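Kitchen bench arm, notebook
March 2023
Written up by Chia-hao, additions from Marites where marked

Big day on the white table! The arm is closing on the ketchup bottle over the perforated tray, the gripper is back together, and for the first time I feel like we have a task and not a pile of parts. Notes while it's all still in my head. Oven stays on the right side, plate at the far end, fruit scattered wherever.
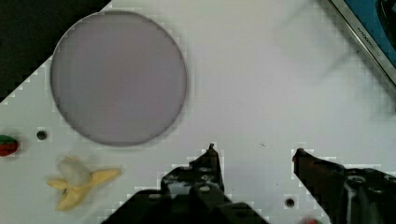
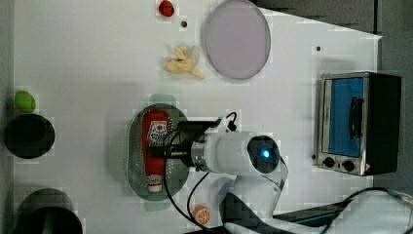
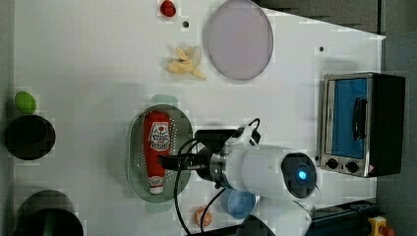 Ketchup and tray in the two overhead views, fingertips and banana from the wrist.

1. Gripper

New finger mounts went on first. The old ones had a tiny bit of wobble at the root that I could feel with my thumb but never measure, and the wobble got worse every time we picked up something round. Junaid printed the replacements in the stiffer filament from Derkinum, and wow, what a difference. Open, close, open, close, and the tips meet in the same place each time.

Closing limit is now 2565 in the config. It was 310 lower than that and the fingers stopped short on anything thin. Please don't touch this number without writing it here. I spent a good chunk of last fall chasing a bug that was just two people editing the same line.

Threadlock on the finger screws, the removable kind. Left the ones on the housing alone for now.

2. Cables

This is still the ugly part. The loops near the gripper need enough slack for the wrist to turn all the way round, and with that much slack they hang down and lie on the table. Today I tried a longer loop and a shorter one. The short one tugs when the wrist rolls past the halfway mark, so longer it is, and we live with cable on the table until I think of something.

Ideas, in no order:
- spiral wrap from the elbow up (have some in the Etbridge box, wrong diameter I think)
- a printed clip on the second link, with the loop going out behind the arm
- Lionel's idea of a light spring hanging from a pole over the bench. I love it, but it would get in the way of the overhead view.

Marites: clip first please, spring never. I hit my head on the last pole.

3. The bottle task

Goal is simple to say. Take hold of the bottle lying on the tray, lift, carry, set down in the bowl or beside the plate depending on the instruction. The tray turned out to be a great test surface. The holes give the depth estimate fits when you look at it from some angles, and the raised rim means a low approach has to clear it before the fingers come down.

Grasping across the middle of the bottle feels best to me. Grasping up toward the label end works too, but then the cap end wants to swing on the lift and the controller has to deal with it. I'd like to keep both in the set. A policy that has only ever seen the perfect grasp is going to be lost the first time somebody sets the bottle down crooked.

Speed: capped at 5 percent for the first runs, which is painfully slow to watch, and I watched every second of it grinning.

4. Wrist camera

The picture is usable but blocky. Edges of things break up into little squares, worst where something dark meets the white table. I think it's the compression setting on the stream and nothing to do with the lens. Bitrate is 4000 at the moment. Josefien says the Nerkex board can take a lot more, so I'll push it up and see when it starts dropping frames.

There is also blur when the wrist moves. More light over the bench would let us shorten the exposure. Ansari has the clamp lamps, ask before borrowing, two of them are promised to the bike people.

I do like what the wrist view gives us, though. Both fingertips are in there all the time, so you can see the gap between them and what's in it. The overhead camera can't do that once the arm leans over the tray.

5. Next session

- spiral wrap or clip, whichever part shows up first
- raise bitrate, write down where it breaks
- lamps
- try the banana. The flaps are floppy and I have no idea what the gripper will make of them, can't wait
- Junaid wants the oven door as a second task. The vertical handle looks friendly for two fingers, but I want a force limit in place before we pull on anything with a hinge
- tape marks for the oven feet, it creeps when people lean on the table

Marites: tape is in the drawer under the drill press. I'm in from lunch on. Also the spare finger set needs a label before it wanders off like the last one.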